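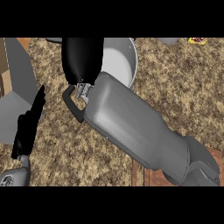
Household robots: your questions

Plerudmont Repair and Lending Library. Page kept by Zubaida Durrani. Last changed 10th March.

We get asked about robots at the desk more than we get asked about vacuum cleaners now, so the answers are collected on this page.

Can a robot do my housework yet?

Not all of it. Single-purpose machines such as floor cleaners and lawn mowers work well enough for many homes. A general machine with arms, which could clear a table and then put the pans away, is still mostly found in laboratories and in short trials.

Why is picking up a pan so hard?

A person takes hold of a handle without thinking about it. A robot has to work out where the handle is, which way it points, how wide to open its gripper and how hard to squeeze. Its own arm can block its view of the pot at the moment it needs to see it. The weight also changes with what is inside, and a full pot held by one side will tip.

Are two arms better than one?

For kitchen work, usually yes. One arm can steady a thing while the other opens it or moves it. The price is that the arms can knock into each other, and the software has to plan for both at once. Plenty of two-armed machines still do most jobs with one arm and keep the other out of the way.

Why is so much of the training done in simulation?

It is cheaper and nothing gets broken. A simulated arm can drop the same pot all night and start again each time. The weak point is that simulated pots are tidier than real ones. Grease, steam and a loose handle are difficult to copy, and a skill that works on the computer often needs more practice on the real machine.

What about shop floors?

Further along than homes. Mudassar Rajput runs the packing side at Hashmi, where an arm moves filled trays from the belt to a trolley. The trays are all one size and arrive facing the same way. He told us it manages 385 trays in a shift and that a person still deals with anything bent or spilt.

Would it cope with my kitchen?

Probably not without help. Lighting, clutter and odd-shaped things all cause trouble, and so do pets -- see the next question.

Is it safe around children and animals?

Ask the seller for this in writing. Arms made to work near people are meant to stop when they touch something, but a stopped arm may still be holding a hot pan. We would not leave one running in a room with a small child.

Do you lend robots?

Floor cleaners only. We have 2, and the loan is 10 days. The deposit is £35, returned when the machine comes back with its charger. Please empty the dust box.

Can you mend mine?

Wheels, brushes and batteries, yes. Ask for Fanni Kiss. We do not open anything with an arm on it.

Where can I find out more?

Anum Ghumman is giving a talk on kitchen robots at the Clornstead reading room in May. Entry is free, but book at the desk -- the room is small.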